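4. Loading the Kitchen Scene

Vonton Robotics Club Handbook, simulation track

You will need: a club laptop, its charger, the Pludine simulator already installed (section 3), and a snack that stays on your side of the screen. First load takes 11 minutes on the older laptops. Pressing the key harder has been tested by several generations of members and does not help.

4.1 Starting the scene

1. Plug in the charger. The battery meter on the club laptops is a work of fiction.

2. Open Pludine and choose File > Open Scene > Valetti Kitchen. Do not choose Valetti Kitchen OLD. It is older than some of our members and has no floor.

3. When asked for a seed, type 28. Everyone on the team uses the same seed until the July meet. If you type your birthday, your fruit will be in a different place from everyone else's and your code will be blamed for it.

4. Wait for the status line to read "2,801 assets loaded." A lower number means the download was cut short. Close Pludine, run the asset check from section 3.4, and start again.

5. Press V until the view label in the corner reads COUNTER RIGHT, then H to hide the menus. Compare your screen with Figure 4. 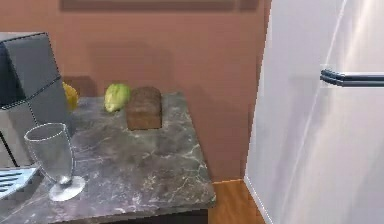

Figure 4. Valetti Kitchen, COUNTER RIGHT view, menus hidden.

6. Check the stemmed glass first. It should be standing on its foot in front of the coffee machine. A glass on its side at this stage means physics started before the scene finished loading. Press R to reset.

7. Check the loaf and the green pear-shaped fruit toward the back of the counter. They sit very close together, and your grasp planner will have opinions about this. Leave them where they are. Moving the bread by hand before a scored run counts as a rules violation, even if the bread had it coming.

8. Press H again to bring the menus back, then save the session under your team name. "test", "test2" and "testfinal" are taken.

Note: The glass is hard to pick out against the marble in color view. If your detector misses it, switch to the depth view before you rewrite anything. One team rewrote everything, and their old version is still the better one.

Caution: Do not turn on High Reflections for a run. The refrigerator door is already shiny enough, and the setting makes the laptop fan loud enough to draw complaints from the chess club.

4.2 Your first task

The beginner task is called Clear Glass. The program has to find the glass, lift it by the stem and set it down at the marked goal without touching the coffee machine. Add the arm from Insert > Robot > Amini Small after you have finished the checks above, and keep the speed at the default until you have three clean runs in a row.

Each run is limited to 167 seconds of simulator time. The clock keeps going while you argue about whose turn it is.

If the arm stops halfway and the log says NO PLAN, see section 6. If the arm does not stop, press the space bar, then see section 6.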